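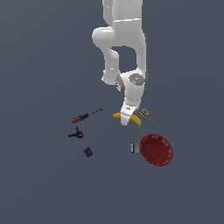 Flurari is a water-based paint from Nernlow for tabletops, shelves and other wood furniture. It dries to a low sheen and can be wiped down with mild soap once it has cured. There are eight colors in the range. Slate, the one we sell most, is a flat, even gray like the background in the picture, and goes well next to plain white. Cundell is warmer and has a little brown in it. Dela Peña is a deep green – order a sample card first if you are matching it to a wall.

Sand the piece lightly, wipe off the dust and stir the can well. Apply two coats with a foam roller and leave four hours between them. Bare wood needs a primer. Keep the piece out of direct sun while it dries, and do not put anything heavy on it for the first week. 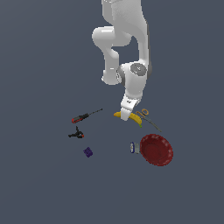
White comes in the same low sheen as the other colors, in quarts and gallons. It covers dark wood less easily than Slate does, so allow for an extra coat. Matte white with dark gray trim, as on the block at the wrist of the arm, is a simple pairing for a cabinet or a set of drawers. Paint the white first, let it dry overnight and tape before doing the edges.

Gallons of Cundell are out of stock until September. Quarts ship in two business days. Opened cans cannot be returned.

Page updated Aug 20, 2021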